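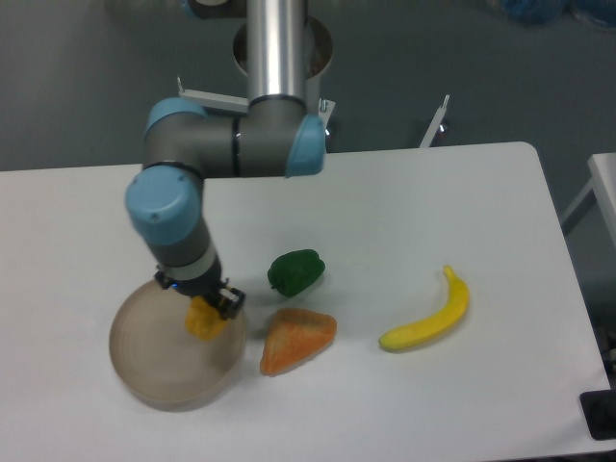 Panasiuk play food set with bowl

I bought this set back in July for my grandson, who had worn out his old wooden one, and I've had long enough with it now to say something useful (I hope!). It came from the little toy shop in Wistberg and it has lived at our house ever since.

The banana is his favourite by a mile, with a nice curve to it, and the green pepper gets put in every single soup. There's an orange wedge that he says is cake and his sister says is bread, and I've stopped trying to settle it. The yellowy-orange fruit has a bit of texture to it, so I call it a lemon, though my neighbour Virgilio was quite sure it was a peach.

The tan bowl is lovely, see-through enough to let a bit of light in, but it is shallow, and once you've got 2 pieces in there the next one tends to roll off under the sofa. I'd have liked it deeper. They all wash well in soapy water, anyway, and I'd happily buy the set again for a birthday.

4 out of 5 from me.

Reviewed 15th October, Trerkville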